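Doblado de prendas largas sobre la cama

Ref. 2824 – Guía de ropa de casa, Magesa

Las prendas largas y de caída suelta se doblan mejor si antes se cuelgan un momento en el aire, de modo que los pliegues bajen por su propio peso.

1. Separar en la cama la ropa pendiente de la ya doblada.
2. Levantar la prenda por el extremo superior y dejarla caer.
3. Recoger los cordones hacia dentro – si quedan fuera, se enganchan al apilar.
4. Apoyarla extendida y doblar a lo largo, hasta un ancho de 30 a 44 cm.
5. Plegar en tercios y alisar con la palma.

Las telas oscuras van en la base de la pila. Altura máxima recomendada: 300 mm.

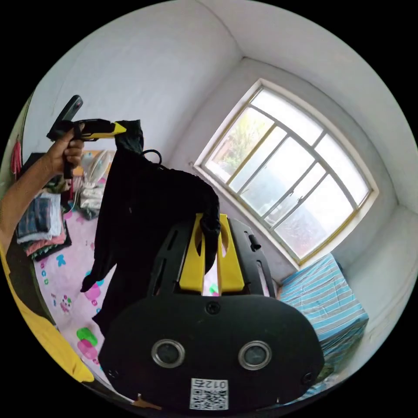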